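February, Skuston sim, drawer task, 30 runs overnight. Log says 2 failures. I don't believe it. 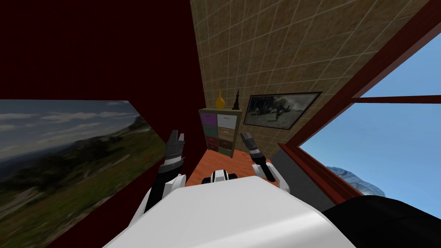
Dunmore Manipulation Group, shared notebook

The tilt is the part that bothers me. Base pitch limit is meant to trip a stop and it never did. Zustach flags a fault only if the error lasts 600 steps, so a lean that comes and goes counts as a pass. Amr Amrani blames the camera mount. Maybe, but then why does the joint log drift as well?

Wrist view next. Fingers open, nothing between them, dark floor.

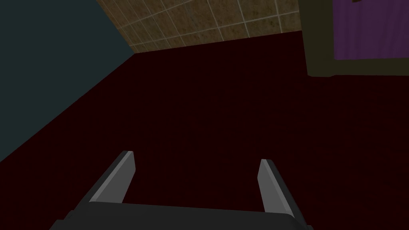

I'd also like to know who set the grip check to 100 steps. Closing on air can score as a grasp if the force reading is noisy enough, and Uvstead's is. Until that's fixed I'm not signing off the stop logic for the real arms.

To do: rerun with the limit at 30 steps, keep raw joint logs, ask Amr for the mount file.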